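Greslow Public Library Extends Home Kitchen Lending Program Through July

6 Mar 2021

The Greslow Public Library will continue its kitchen equipment lending program through the end of July, the library administration announced this week. The program, which allows cardholders to borrow cooking and baking equipment on the same terms as books, had been scheduled to close at the end of winter.

Under the extension, residents of Greslow and the neighboring township of Pemar may borrow up to 2 items at a time for a period of three weeks. Items may be renewed once, provided that no other cardholder has placed a hold. There is no fee for borrowing. Replacement charges apply to items that are lost or returned in a condition that prevents further use.

The collection now holds 206 pieces of equipment, including pressure canners, stand mixers, pasta machines, cake pans, cutting boards, food scales and canning kettles. According to the library's circulation records, these were checked out 638 times in the program's first year. Cake pans and stand mixers were requested most often. Pressure canners had the longest waiting list, with demand concentrated in late summer and early fall.

"We opened this collection with a modest number of donated pans and a single shelf to put them on," said Adebayo Babalola, director of the library. "Residents have used it steadily, and they have told us in writing and at the desk that they would like it to continue. The extension gives us time to plan for a permanent collection and to bring a proper budget request before the town."

The request is expected to be presented together with the library's regular operating budget. It will cover replacement parts, cleaning supplies, storage shelving and the part-time hours of one staff member assigned to inspection and repair. The administration has not yet set a figure for the request and is still collecting quotations for the shelving.

Pickup and return

Pickup is by appointment at the Ogbonna Street entrance. Cardholders may place holds through the online catalog or by telephone during opening hours. When an item is ready, the library will call or send an e-mail message with a choice of pickup times. Items are held for five days, after which they pass to the next person on the list.

All equipment must be returned to a staff member at the same entrance. The outdoor book drop may not be used for kitchen items under any circumstances. Two glass lids and a scale were broken in the drop during the fall, and the library has since placed a notice on the door.

Borrowers are asked to wash and dry all equipment before returning it. Each item is then cleaned again by staff, checked against its parts list and set aside before it is lent to the next household. During the current period, returned items remain set aside for three full days. Borrowers should expect that a returned item will continue to show as unavailable in the catalog until this time has passed.

Electrical items are inspected after every loan. Cardholders who notice a damaged cord, a loose blade or a missing part should stop using the item and report the fault by telephone. No charge is made for ordinary wear.

Pemar residents included

The extension also confirms the arrangement under which Pemar residents may borrow from the collection. Pemar has no library building of its own and has been served by the Greslow library under a cooperative agreement for many years. The original terms of the kitchen program did not mention township cardholders, and a number of requests were turned away in the opening months before the matter was settled.

Pemar cardholders who were refused a loan at that time do not need to apply again. Their cards have been updated, and any holds they place will be treated in the same way as those of Greslow residents. Those whose cards have expired may renew by telephone.

Delivery to the township remains under discussion. The library van makes one stop in Pemar each week, at the Rirow Road parking lot, and has room for books and smaller parcels only. Cake pans and hand tools may be requested for delivery to the van beginning in April. Mixers, canners and kettles must still be collected in person.
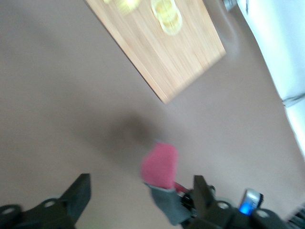 Cutting boards will be lent under a revised rule beginning this month. Wooden boards and plastic boards are now cataloged separately, and each record states the foods for which the board may be used. Wooden boards are reserved for bread, fruit and vegetables. A light wooden board with a straight grain, such as the one shown with two round yellow pieces resting on it, falls in this group and should not be used for raw meat, poultry or fish. Wooden boards should be washed by hand, wiped and stood on edge to dry. They should not be left to soak or placed in a dishwasher. Plastic boards may be used for any food and may be washed by machine.

The change follows a review of care instructions carried out by library staff over the winter. Several wooden boards had been returned with splits and were withdrawn from the collection. New care cards have been printed for all boards, pans and knives, and are enclosed with each loan. Copies in large print are available on request.

Spring classes

A series of online cooking classes will accompany the extension. Classes will be held in the evening and will last one hour, with time for questions at the end. Subjects include basic bread, knife safety, the use of a pressure canner and meals from pantry goods. The canner class is required for anyone who wishes to borrow a pressure canner for the first time. Cardholders who attended it last year do not need to repeat it.

Each class is limited to 20 participants so that the instructor can answer questions from all who attend. Registration opens on the library's website one week before each class. A recording will be posted afterward, with the exception of the canner class, for which attendance is taken.

Participants are responsible for their own ingredients. A list will be sent with the registration notice. The library is not able to supply food, and equipment borrowed for a class is subject to the usual limit on items and the usual loan period.

Donations

The library continues to accept donations of kitchen equipment in good working order. Donors are asked to telephone before bringing items to the building — storage is limited, and the library already has more slow cookers and bread machines than it can lend. Items most needed at present are food scales, loaf pans, tube pans, and canning kettles with racks.

Equipment that is recalled, rusted or missing safety parts cannot be accepted. The same applies to nonstick pans with scratched surfaces and to used knives of any kind. Donated electrical items must be supplied with the original cord. Donors may ask for a written receipt.

Opening hours for kitchen pickup are Tuesday through Friday in the afternoon and Saturday morning. The full list of equipment, the borrowing agreement and the class schedule are posted in the catalog under Kitchen Collection, and printed copies may be requested at the Ogbonna Street entrance.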